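We use cookies to remember your settings and to count visits. Accept | Manage choices

Washing machine in the bathroom, moves when it spins
Posted in Laundry and appliances, April
3 min read

Evangelia Rallis

We moved into a flat where the washing machine goes in the bathroom, in the corner past the vanity. It is a front loader. On the fast spin it walks. I push it back, and after a few washes it has turned itself again so the door faces more to the left than it should. The floor is wood-look plank, and it goes under the vanity as well.

I have tried a rubber mat from Pundomier, which made it worse, so that is in the cupboard now. A spirit level on top shows it leaning slightly to the front. Towels are the worst load, shirts are fine. Do I need to get someone in, or can I sort this out with a spanner? And how much gap should there be to the wall on the right? Photo at the bottom.

Thanasis Liapis

You can do it yourself. Allow 27 minutes, that is what mine took.

First check the transit bolts are out. They are at the back and hold the drum still for delivery. If they were left in, it will jump about on every spin and you can damage the machine, so don't run it again until you have looked.

Then the feet. Pull the machine forward, loosen the lock nuts, and put the level on top, side to side and then front to back. Wind the low feet down a bit at a time. When it is level, push on opposite corners of the top. If it rocks, one foot is still short. Tighten the lock nuts up against the body afterwards. People skip that and the feet wind themselves back in.

For the gap, go by your manual. I leave 5 cm at the side and enough at the back that the hose isn't squashed.

With towels, don't wash two big ones on their own. They go to one side of the drum. Put some smaller things in with them and drop the spin speed a step.

Whitlock

Mine did this. Bought a heavier one, problem gone.

Ritik

Agree with Thanasis about the lock nuts. I would also check what is under the planks. If they are click-together boards over foam, the floor gives a little and you can level the feet all day. Press down with your foot near the corner and see if it moves. I used four hard anti-vibration cups under the feet, and they grip better than a mat. Wipe the floor first, because any powder or softener on it makes it slippery.

Check the level again after a month.
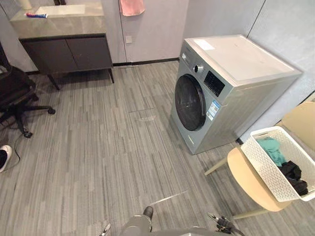
The washing machine in its corner, with the vanity to the left.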